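Open day at the Kocabaş linen mill, 2/15/26

So I finally got to the Kocabaş open day in Drikgate! I'd been meaning to go since August, when my sister gave me two of their waffle towels and I promptly wore a hole in one (my fault, I grab hot pans with anything). It's 102 miles from my door, and I did it there and back in one day with a thermos and bad radio.

The tour starts in the weaving shed, and wow, it's loud. They hand you foam earplugs at the door and the guide mostly points. I loved the looms making the Sellum line, the striped ones with the hanging loop in the corner instead of the middle of the side. After that you go through to the finishing room, where the cloth gets washed before it's ever cut. I asked why my cheap towels shrink into weird trapezoids and got a very patient answer about skipping exactly that step.

There's a long table where you can feel everything, and I stayed there way too long. Plain linen felt stiff and a bit papery to me, but the woman next to me swore hers went soft after one winter. The cotton and linen mix was my favorite for glasses. Terry I still only want for hands and spills.

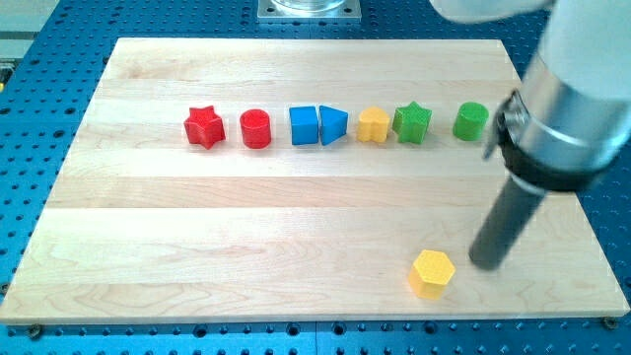 Seven colorful shapes in a row on the pale maple board.

Lunch was soup and a roll in the canteen, decent, and then the seconds shop opened and everyone sort of power-walked. Seconds are the ones with a pulled thread or a crooked hem, and I could hardly find the flaws. I came away with a bundle of Idano dishcloths, a bread cloth, and an apron I don't need (it has a towel loop at the hip, though, so maybe I do need it).

A few things if you're thinking of going. Park on the street side, because the mill lot fills up early and turning around in there is no fun. Bring a sweater for the finishing room. The shop took cards but the canteen didn't when I was there. And they told us to wash the new ones before using them and leave out the fabric softener, so mine are on the line right now, all except the bread cloth, which already has a loaf in it.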